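3.2 How people put small toys away

I came into this part of the study thinking that the box would matter most. Didier Bodin and I had spent most of January arguing over box sizes, and I was sure that a snug one would slow everybody down. So we kept things very plain: a white tabletop, a little white toy robot with a blue stripe lying flat, and a dark maroon box standing near it. The toy goes in the box, and we write down how long people dither first (they dither a lot!).
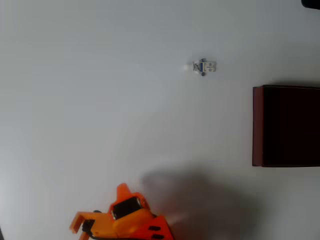

3.3 Light and surface

We logged 1,211 put-aways at the Rudmont site, and after the first 200 I started to suspect the table. A pale toy on a pale top barely throws a shadow, and people seemed to reach a bit past it. Dougal Ogilvie had seen the same thing in his Bresent work with white cups - he called it "the snow problem" and I've stolen the name. So for the next 600 trials I wrote a brightness note beside every entry, using nothing fancier than light, middling and dark gray.
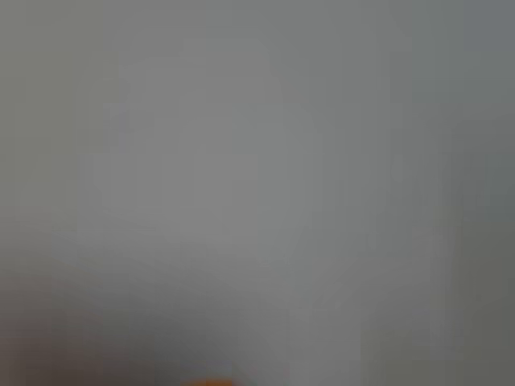

Figure 2. Soft gray tones, out of focus, with a paler patch left of center and a darker, warmer lower-left corner.

Sorting by those notes was slow going. Two of us would look at the same stretch of gray and pick different words for it, and we had to redo 100 entries after I changed my mind about "middling." I still think three words was the right number, although Didier wanted five.
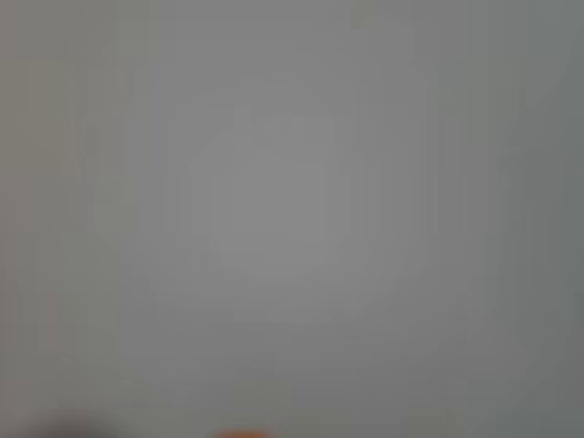 Tidying is mostly a looking job, at least with things this small, and I wish I'd planned the whole study around that from the start. The Hauser score we borrowed gives one brightness value to a whole view, and I don't trust it much. Take Figure 3: the middle is a pale silvery gray and the band on the right is clearly darker, so a single number would hide the very difference we were sorting by. I ended up scoring middle and sides separately, and the Mondik tables in Section 4 use those split scores throughout.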